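Ticket 504: Family tree splits my great-grandfather into two people
Product: Lorkley Family Archive, desktop
Opened by: Anoma Selvanayagam
Status: Resolved

Hi! So I've been putting together my mother's side of the family for a cousin reunion in December, and I've hit something weird. My mother was born a Hájek, with the accent on the a. My great-grandfather came over as Eduard Hájek and then at some point, depending on which clerk was holding the pen, he became Edward Hajek, Hayek, and once (my favorite) Hijack. I typed all of these in as alternate names, the way the help page says to.

That worked fine until I brought in the file my aunt made in her old program, Faretti. It has about 300 people in it. Now I have two great-grandfathers, one with the accent and one without, and each of them has half the kids. My grandmother is hanging off the wrong one with no mother at all, which she would have had a few things to say about.

Things I tried before writing in:
Closed and reopened the program.
Ran Find Duplicates. It found 53, all of them on my dad's side, and it didn't list Eduard.
Deleted the import and did it over. Same two men.
Dragged my grandmother over to the right Eduard by hand. She stayed there until I saved, then went back.
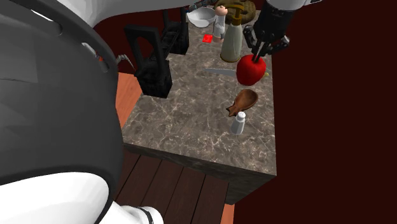

I really don't want to drop the accent to make this go away. My mother spent her whole working life signing her name without it because the forms at her job couldn't take it, and part of why I'm doing this is to put it back. I'm happy to send the file if that helps.

Reply from Dwayne Wojcik, Lorkley support
Hi Anoma, thanks for all the detail, and I'm sorry about your grandmother! With a last name like mine I have some feelings about this too. Please do send the file, plus a note of which version you're on (Help, then About). One question: when you imported, did you get a box asking about text encoding, and do you remember what you picked?

Anoma Selvanayagam
File attached. The version says 3000, if that's the number you mean. There was a box, yes, and I clicked OK because I had no idea what it was asking me.

Dwayne Wojcik
That's the one, and I think most people click OK on it. I opened your file here and I can see what's going on. Your aunt's program stored the accented a as two pieces, a plain a and then a separate accent mark. You typed it as one single letter. On screen they look exactly the same, but our duplicate finder reads them as different names, so it walked right past him. The jumping back on save is a second problem: the import locks family links unless you tell it not to.

Try this on a copy of your tree, please:
1. Remove the import again.
2. Go to Settings, Names, and turn on Combine accent marks.
3. Import the file. In the box, choose Unicode and uncheck Lock family links.
4. Run Find Duplicates.

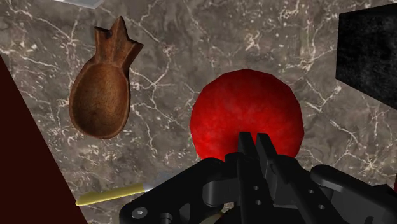
Anoma Selvanayagam
Okay, I did it last night at the kitchen table with my mother watching over my shoulder, and Eduard came up first on the list! I merged him, saved, closed the whole thing, opened it again, and all the kids are in one row where they belong. My grandmother has a mother. Mine read the name out loud off the screen a couple of times and then told me I'd been saying it wrong since I was little, so that's another project.

One leftover: Hijack disappeared from his alternate names in the merge. Can I get it back or do I just retype it?

Dwayne Wojcik
So glad! Just retype it. The merge keeps the alternate names from whichever record you put on the left, and I'm guessing that was your aunt's. I've passed the accent problem on to Ksawery Zawadzka on our import team, who has asked for the Combine setting to be on by default. I'll close this one, but reply here if anybody else splits in two.

Anoma Selvanayagam
Retyped, and it's still there after saving. Thank you!!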